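Section 4: Fitting the shelf panels and getting your shoes on them

By now the Cornano frame should be standing where you want it, with all the poles snugged up by hand. If it still wobbles, go back to Section 3 and sort that out first. I skipped ahead on mine and had to take the whole thing down again!

1. Peel the film off both sides of the panel. Start at a corner and go slowly. There's a second, thinner film on the underside, and I missed it completely the first time.

2. Slide the collars onto the poles and set them level with each other. I like 12 inches between shelves for sneakers and low shoes. Boots want more room than that, so leave them for the bottom.

3. Lower the panel in at a slant, back edge first, then let the front edge down onto its clips. You should feel a small click on each side.

4. Press gently on each corner. If one rocks, a collar is too high — lift the panel out before you adjust it.

Caution: don't tighten a collar with a panel resting on it. Replacement panels run $88 each from Dreddale, and they take their time shipping.

5. Put your shoes on in pairs, side by side, toes to the back. Thick rubber soles sit really nicely on this kind of panel. Knock the grit off them first (I keep an old dish brush by the door) or you'll scratch the surface.

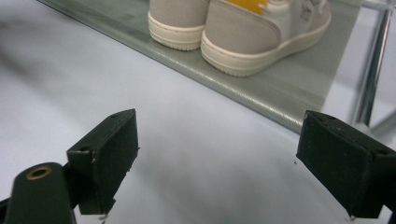 Ro-un Noh wrote in to say that toes to the back is fine for everyday pairs, but anything with a stiff heel should go the other way around, so you can grab it by the heel counter without dragging it over the front rim. I've tried it both ways since, and I'd go along with that for dress shoes. My sneakers are staying put.

6. Load the lowest shelf first and work up. Keep the heavier pairs close to the poles.

Note: wipe the panels with a damp cloth and nothing stronger. I used a spray cleaner back in June and got cloudy streaks that took ages to buff out.

7. After a week of use, check every collar again with the small key from the parts bag. Mine needed a quarter turn on the left side, and it's been solid ever since.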